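Chapter 5
Sharing an Outlet: Power Strips, Cords and Loads

Start with a walk. Before you read any further, go through the room you are sitting in and find every outlet. Look behind the couch, under the desk, beside the door. Then write down what is plugged into each one, and what is plugged into that. Students who do this for the first time usually come back surprised and a little delighted, and their maps look like family trees: a lamp and a printer hanging off a strip, the strip hanging off the wall, a phone charger squeezed in sideways at the end of it all.

Those maps are what this chapter is about. In Chapter 4 we followed the current from the service panel to the wall plate and stopped there. Now we cross the last few feet, from the wall to the things we really use, and for my money this is where household electricity gets fun. You can touch it, rearrange it and improve it in an afternoon with no tools at all.

What you will learn

By the end of the chapter you should be able to
read the rating on a power strip and say what it means
add up the load of everything plugged into one strip
tell a plain strip from one with surge protection
lay out a cord so that it stays out of the way and in good shape
fix an overloaded or badly placed setup

Words to know

load, rating, parallel, surge, strain, slack

5.1 One plug, many sockets

A power strip makes no electricity of its own. It takes what one wall outlet can offer and shares it out. Inside the housing, metal bars run behind the sockets, so every device gets the same voltage as if it had the wall to itself. We call this a parallel connection, and it explains why you can unplug the lamp and the printer keeps right on going.

The current is a different story. Each device draws what it needs, and all those draws add together in the one cord that goes back to the wall. Try it with numbers. A desk lamp that draws 20 watts and a fan that draws 60 watts put a load of 80 watts on the strip, and that is very light work. Swap the fan for a space heater and the sum changes completely – heaters belong in a wall outlet by themselves.

5.2 Shapes and switches

The long, flat bar is the shape most people think of first, and it does well along a baseboard or the back edge of a desk. Its trouble is crowding. Bulky plugs lie across their neighbors, and half the sockets go to waste. A cube gets around this by putting sockets on more than one side, so plugs head off in different directions and a fat charger on one face leaves the next face free. Cubes also sit nicely in the middle of a table where several people are working.
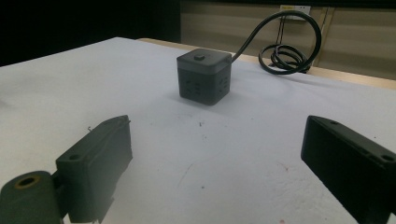
Figure 5.1 A cube-shaped power strip with sockets on its sides and a push button on top. Notice the slack in the cord, part of it in a loose coil at the far edge of the table.

Shirley Hebden, who wrote the lab exercises for this book, likes to ask a class which shape they would pick for a sewing table, a kitchen counter and a music stand. There is plenty of room for argument, and the arguments are good ones!

Now look at the cord in Figure 5.1. Extra length has to go somewhere, and a few loose loops are fine for a light load. A tight bundle under a heavy load is another matter, as it holds in heat. We come back to this in Section 5.4.

Try it: Activity 5A

Work in groups of 2. Take your outlet map and choose the busiest strip on it. Copy the wattage from the label of each device, add the numbers, and compare your total with the rating printed on the strip. Keep the page. You will need it for Activity 5B, when we move the same devices to a better spot.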